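Traffic Incident Reporting and Reconstruction
Handout 6: From the first call to the collision file
Revised 12/01/2019

Read this handout before the Brarach exercise. It replaces the August version. Section numbering has changed, and references in the older problem set to "Section 4, distances" now mean Section 3.

1. Scope

The subject is the paper record of a road collision: what is written down, by whom, in what order, and how much weight each entry can carry later. Vehicle dynamics is treated only as far as the record requires it. Injury coding is left to Handout 7.

A collision file normally contains the dispatch log, the responding officer's report, a field sketch, a measurement table, statements, and a photograph index. Larger files add a scaled diagram, vehicle inspection sheets, and signal timing data. The file is read by people who were not at the site. An entry that makes sense only to its author is treated as missing.

2. The dispatch log

The log is the earliest dated record and often the least accurate one. Callers report from a moving car, from across the street, or from inside a building. Direction of travel is reported wrongly more often than the street name. The number of vehicles tends to be overstated when cars that stopped to help are counted with those that collided.

Three times should be kept apart:

Time of call. Set by the phone system.
Time of dispatch. Set when a unit is assigned.
Time of arrival. Set by the unit, usually by radio or by a key on the vehicle terminal.

None of these is the time of the collision. The collision time is an estimate and must be entered as one. Where two calls give different locations, both are kept. Do not edit the first to agree with the second.

Terms used in early notices ("at least minor injuries," "unspecified reasons") reflect what was known when the notice was written. They are not findings. A student report that cites a press notice as evidence of cause will be returned unmarked.
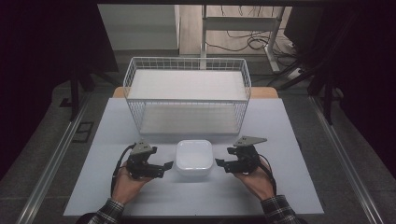 Fig. 6-1. White wire basket and small white container on a pale board.

3. Reference points and measurement

Every measurement in the file depends on a reference point that can be found again. Acceptable points are fixed and small: a hydrant bolt, the corner of a catch basin, a numbered utility pole. Unacceptable points include parked vehicles, temporary signs, paint that is due to be renewed, and "the middle of the intersection."

Two methods are in common use.

Coordinate method. A baseline is laid along a straight curb or edge line. Each item is recorded by its distance along the baseline and its offset at a right angle. The method is quick on straight roads. Errors grow with the offset, as the right angle is judged by eye unless an instrument is used.

Triangulation. Each item is recorded by its distance from two fixed points. The method suits curves, ramps, and unpaved shoulders. The two reference points should not be close together compared with the distance to the item. Very flat or very narrow triangles place the item poorly even when both tape readings are good.

In either method a vehicle at rest needs at least two measured points, normally at two wheels. One point fixes a position but leaves the heading unknown. Three points allow a check against the known wheelbase.

Tape readings over 100 feet should be taken in two parts with a marked intermediate station. Sag and wind both lengthen the reading. Record the units at the head of the table and do not mix feet and inches with decimal feet in the same column. The Rustadside file, discussed in Section 6, contains exactly this fault.

4. Marks on the road surface

Tire marks are classified before they are measured. The main classes are:

Skid mark. Left by a wheel that is locked or nearly locked and sliding along the direction of travel.
Yaw mark. Left by a wheel that is turning and slipping sideways. Curved, often with fine diagonal striations.
Acceleration mark. Heavy at the start and fading toward the end.
Tire print. Left by a rolling wheel on a soft or coated surface, with the tread pattern visible.

Measuring an acceleration mark as a skid gives a speed for braking that did not occur. The arithmetic will look normal. Classification is the step where this error has to be caught.

For a straight skid to a stop on a level road, the usual relation is

S = square root of (30 x d x f)

where S is speed in miles per hour, d is skid distance in feet, and f is the drag factor. The constant 30 already contains the unit conversion. The result is a minimum speed at the start of the visible mark. It does not include speed lost before the mark became visible, or speed still present at impact if the vehicle struck something before stopping.

Worked case: d = 100 feet, f = 0.75. The product is 2250 and S is 47.4 miles per hour. Report it as 47. A decimal place suggests a precision that the drag factor does not support.

Drag factor should be measured at the site where possible, on the same surface and in the same weather. Table values are acceptable in class exercises. Where the grade is not level, add it as a decimal for uphill travel and subtract it for downhill travel.

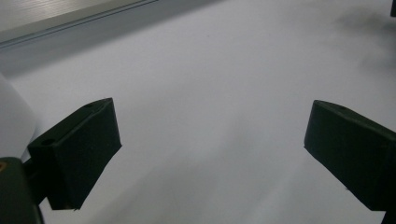

Fig. 6-2. Plain white surface with two dark green gripper fingers.

5. Statements

Statements are taken separately and as early as conditions allow. Begin with an open request for what the person saw, then ask about position, direction, signal state, and sound. Do not supply a color, a speed, or a verb. "How fast was it going when it ran the light" contains two assumptions and makes the answer hard to use.

Record where the witness stood and what lay between that place and the collision. A witness who heard the impact and then turned is a witness to the final positions only. Speed estimates from pedestrians are entered in the witness's own words and given no weight in calculation.

Drivers' statements are compared with the physical record after both are complete. Differences are listed. The reviewer does not have to settle each one, but has to show that each one was noticed.

6. Three files for comparison

Rustadside. Two vehicles, unsignalized crossing. The sketch is clear and the statements are complete. The measurement table changes units partway down, and two offsets cannot be read with confidence. The reviewer kept the final rest positions and dropped the approach marks.

Sachdeva yard entrance. One truck, one passenger car. The total length of the mapped section is 400 feet. Triangulation was used with two well-spaced poles, and all vehicle positions close within a few inches. The dispatch log places the collision at the wrong entrance. The error was left in place and a dated correction was attached, as it should be.

Ninano. 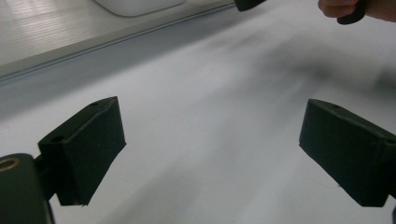

This is the weakest of the three. Rest positions were taken after the vehicles had been moved to open a lane, and the report says so only in a marginal note. The baseline starts from a temporary sign. Skid length is given once, with no statement of which wheel produced the mark. The speed calculation on the last sheet is arithmetically sound and should be disregarded.

When reading the three files, separate what was measured from what was inferred. The usual marks in the margin are M for measured, S for stated by a person, and C for calculated. An entry that cannot be given one of these letters goes on the query list.

7. Scaled diagram

The class scale is 1 inch to 20 feet. The diagram must show north, the scale, the reference points, the lane widths, the direction of travel for each vehicle, and the rest positions. The point of impact is drawn as an area unless gouges or fluid deposits fix it closely. Do not draw vehicle paths as solid lines where they are inferred. Use dashes, and state the basis in the key.

Symbols follow the sheet issued with Handout 2. Vehicle outlines are drawn to scale.

8. Brarach exercise

Work from the Brarach packet only. Submit:

(a) a measurement table in decimal feet, with every entry marked M, S, or C
(b) a scaled diagram
(c) a minimum speed for Unit 1, with the drag factor and its source
(d) a narrative of no more than 2000 words
(e) a query list

The packet contains one conflict between the log and the officer's report, and one tire mark whose class is not given. Both must be dealt with in the narrative. Late packets lose 6 points. Diagrams without a scale are not graded.

Before the next meeting, reread Section 3 and bring a straightedge and a compass for the triangulation plot.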